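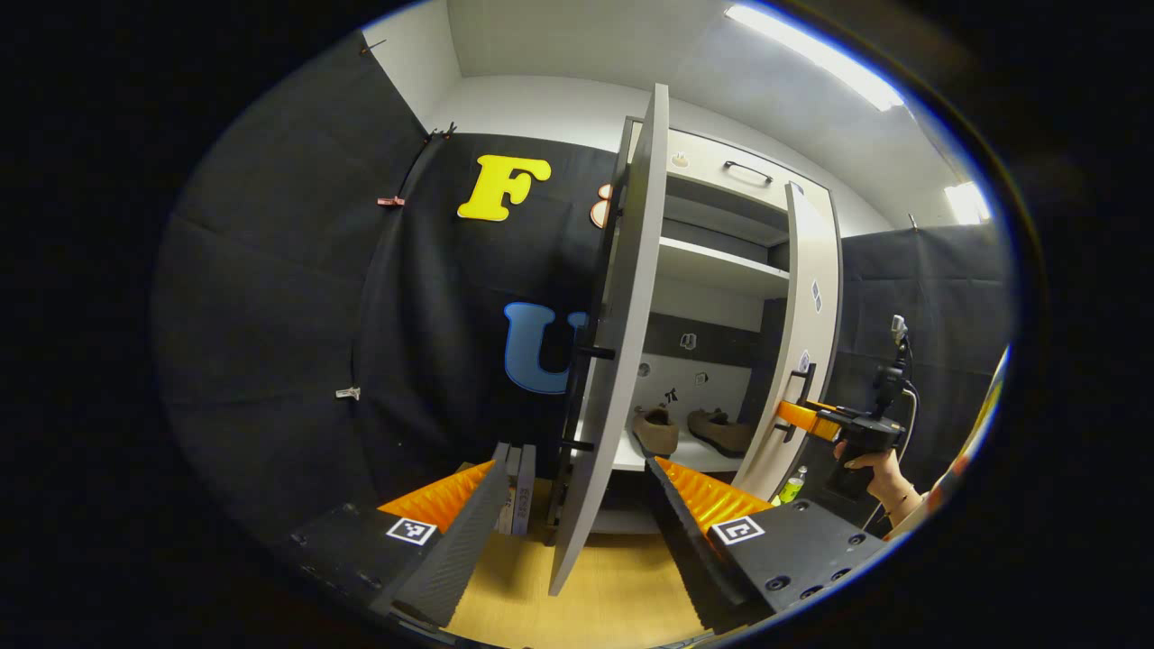

Reading time: 4 minutes

Home Courses Handouts Reading List Contact

Search the handouts Enter a keyword Go

Household Textiles and Their Care
Handout 4: Storing wool, linen and cotton between seasons

Welcome back, everyone, and thank you for all the good questions you left on the sign-up sheet last time (I have folded as many of them as I could into these notes, so if a paragraph seems to wander off, it is probably wandering toward one of you). We have spent three sessions on fibers and on washing. Now we come to the long quiet stretch when a garment is doing nothing at all, and that is when a surprising amount of damage gets done.

Start with clean cloth. I know I say it every week! Clothes moths lay their eggs on wool, silk, fur and feathers, and the larvae are the ones that eat. They much prefer fabric with a bit of skin oil, food or sweat on it, so a sweater worn twice and put away "nearly clean" is a far better dinner than one fresh from the wash. Cotton and linen are not really moth food, but a soiled spot can get them nibbled all the same, and silverfish are fond of starch. If you starch your table linen, wash the starch out before you store it and starch it again when you want to use it. Old stains also yellow with time, and a splash of white wine that was invisible in July can be a brown ring by the following spring.

Next, make sure everything is dry all the way through. Seams, cuffs and waistbands hold moisture long after the flat parts feel ready. I like to leave heavy knits out for an extra day after I have decided they are dry, and I have never regretted the day. Mildew needs dampness, still air and something to feed on, and a packed closet on an outside wall offers all of them. Those of you in the older houses down by the harbor in Larnport will know the smell I mean. Leave a gap between the back of the closet and the wall if the furniture allows it, and open the doors for an afternoon now and then so the air can change.

Hanging or folding? Woven things with some structure, such as jackets, coats and shirts, are happy on a hanger with broad shoulders. Knits should be folded. A wet or heavy knit on a hanger will grow at the hem and poke out at the shoulders, and while steam will ease some of that back, it won't fix all of it. Skirts can hang from their waistband loops, although a skirt cut on the bias is better laid flat, as the weight of the cloth pulls the hem out of line. For linen, try to refold along different lines every few months. A sharp crease in the same place year after year will finally crack the fibers, and I have seen lovely old tablecloths split along a fold as neatly as if they had been cut.

On containers: cotton bags and old, well-washed pillowcases are wonderful, and so is unbuffered acid-free tissue for silk and wool. Thin plastic from the dry cleaner should come off the day you get home, as it holds moisture in and can mark the cloth as it ages. Bare wood shelves give off acids that will discolor white linen, so line them with washed cotton or tissue. Cedar smells delightful, but please don't rely on it. The oils fade, the effect on moths is modest at best, and the same oils can stain cloth that touches the wood.

If you do find moths, don't panic, and don't throw everything out. Shake and brush each piece outdoors, vacuum the closet right into the corners and along the baseboard, and empty the vacuum outside. Sturdy woolens can be sealed in a bag and put in a good cold freezer for two weeks. Let the bag come back to room temperature before you open it, or water will condense on the cloth.

For next session

Please bring one stored item from home, with its care label if it still has one. Read the Trellus booklet on mending through to page 34, skipping the section on machine darning, which we will do together at the table. Anyone who wants to borrow the Drukau wool samples should put their initials on the card inside the lid and bring them back by 15th March, as the evening group needs them after us. The dye notes are still being typed up, and I'm sorry for the wait.

Contact the course office | Copyright Larnport Evening Classes | Back to top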